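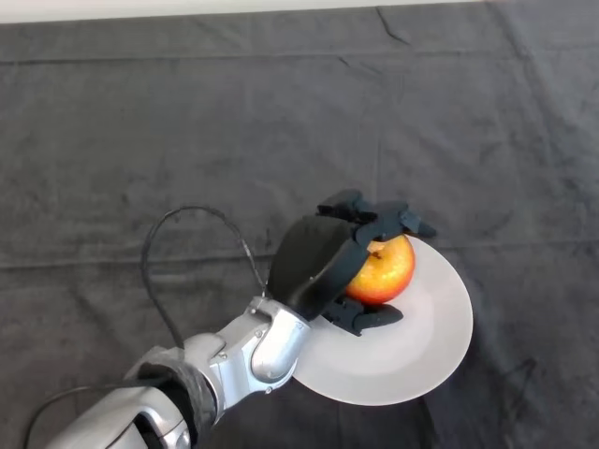
4. Preparing the cloth before first use

Your Evby backing cloth comes folded in the carton. Please follow the steps of this section before you fix the cloth to a table or hang it on the Brollitz rail. The work needs one evening, plus the night for drying.

4.1 Washing

1. Take the cloth out of the bag and remove the paper label from the corner. Keep the label, the batch number is printed on it.
2. Shake the cloth outdoors. A new cloth gives off some lint, and this is normal for the first two washes.
3. Wash the cloth alone, in cool water, on the gentle program. Use half of your usual amount of liquid detergent.
4. Do not use fabric softener. It leaves a film, and the adhesive strips from section 5 will not hold on it.
5. Hang the cloth over a wide bar or over two lines. Clothespins leave marks which are difficult to remove later.

Caution: Do not put the cloth in a tumble dryer. The edges shrink more than the middle and the cloth will never again lie square.

Note: Dark cloths can lose a little color in the first wash. Light cloths must be washed in a separate load.

4.2 Removing the folds

The folds from the carton are pressed in strongly and the washing alone does not remove them. Use a steamer if you have one. An iron is also possible, but only from the back side.

1. Lay the cloth face down on a clean ironing board or on a large towel.
2. Set the iron to the lowest steam setting. Wait until the light goes off.
3. Hold the iron a little above the fold and let the steam go in. Move along the fold slowly, from the middle to the outside.
4. Stroke the fold flat with the palm of your hand after the steam has gone away. Be careful, the cloth is hot.
5. Repeat for each fold. The long folds usually need a second pass.
6. Leave the cloth lying flat for 60 minutes before you move it.

Caution: Never press the iron on the front side. The fibers become shiny and this damage is permanent.

4.3 Laying the cloth on a table

1. Wipe the table and let it dry.
2. Find the sewn mark on the back of the cloth. This mark goes to the rear edge of the table.
3. Lay the rear edge first and pull the cloth toward you with both hands.
4. Smooth from the center to the sides. If a wrinkle stays, lift the nearest corner and lay it again. Do not push the wrinkle with your fingers.
5. Put the Cronin clamps on the two rear corners, then on the two front corners. Tighten by hand only.

Note: The clamps fit table tops up to 19 mm thick. For thicker tops please order the long clamps from Vandport, or use the adhesive strips.

4.4 Brushing and storage

Brush the cloth with a soft clothes brush, always in one direction. A lint roller is good for hair and crumbs, but change the sheet often.

For storage, roll the cloth on the cardboard tube with the front side outward. If you must fold it, put tissue paper inside each fold and change the fold places every few months.

Continue with section 5, Fixing with adhesive strips.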